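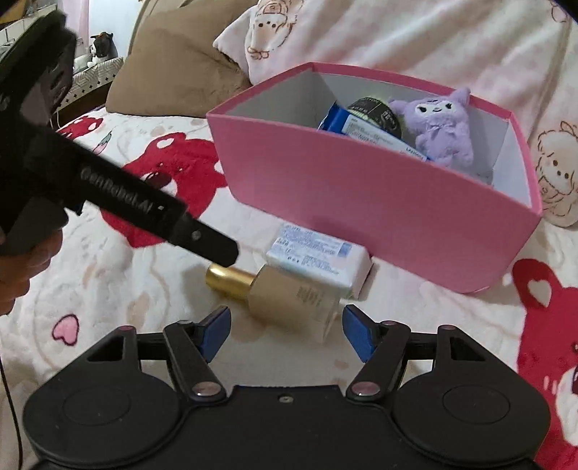 Week four is boxes, and before you all groan, I promise it's more interesting than it sounds. We've spent three weeks on wardrobes and drawers, where things mostly have a shape and fold the way you tell them. Small personal bits are another matter. Look at what has gone into the pink box on the bed: a lilac plush toy with pointed ears and a bow, a round black container, a blue and white packet lying on a slope against the front. Then there's the bottle with the gold cap and the white soft package, both still on the blanket. Hardly any two of those behave alike, and that's the whole problem of the open-topped box.

For anyone who missed last week, the reading was the Sostlow handout on bedrooms (the stapled one, pages 4 to 9). Please bring it again, I'm going to refer to the bit on surfaces and I'm not photocopying another lot.

What sort of thing is it?

I sort small items by how they behave and never by what they're for. I know the Hornura method does it the other way round, with toiletries together, toys together and paper things together, and plenty of people swear by it. Fine for a bathroom cabinet. In one box on a bedroom shelf I find it falls apart by the weekend.

My groups are:

Stiff and steady. Tubs, tins, jars with a flat bottom. They go in first and against a side.
Stiff and tippy. Bottles, mostly, especially a squared glass one with a heavy base and a big cap. Upright if the box is deep enough, otherwise on their side with the cap where you can check it.
Flat and floppy. Wipes, tissues, sachets, face masks. Stand them on edge like files if you can.
Soft and springy. Plush toys, scrunchies, rolled socks. Last in, always.

Some of you will want to argue about hairbrushes. Go on then, we'll do it in the discussion.

Packing on a bed

People are a bit snobby about this. The Shiferaw booklet tells you to work at a table and I did for years, until my back and I had a conversation about it. A bed gives you loads of room to spread out and nothing smashes if it rolls. The trouble is that it gives. Put a box on a thick plush blanket and it won't sit as true as it would on a shelf, so tubs lean and you end up thinking you've packed it badly when you haven't. Do your sorting on the bed by all means, then carry the box to a hard surface for the final check. Glass bottles lie down while you're on the bed – standing one up on a fluffy blanket is asking for it.

Work from the far side towards you. Keep the things still to go in close to the front of the box, where your hand passes anyway.

The toy question

This came up in the break last time and I said I'd write something down. Does a soft toy belong in a box with cosmetics? My answer used to be a firm no. These days I'd say yes if it lives there, meaning it goes back in the same corner every time and whoever uses the box likes seeing it. A small one takes up the room of a jar or two and stops the rest from sliding about. What I wouldn't do is put a leaky bottle next to it. Tighten the cap, turn it upside down over the sink for a minute, and if there's any doubt it goes in a little bag.

Exercise (in pairs, 15 minutes)

One of you empties a box or bag of your own things on to the blanket. The other sorts it into the four groups without asking what anything is for. Swap over and pack. Then give the box a gentle shake and write down what moved.

If you haven't brought a box, there are Femby ones in the cupboard by the door. Lids off, please, we're not doing lids until May.

For next time

Pack one box at home, leave it alone for a few days of ordinary use, then note what has wandered. Half a page will do. The longer write-up is still 1,000 words and still due at the end of term, and yes, sketches are welcome but they don't count towards it.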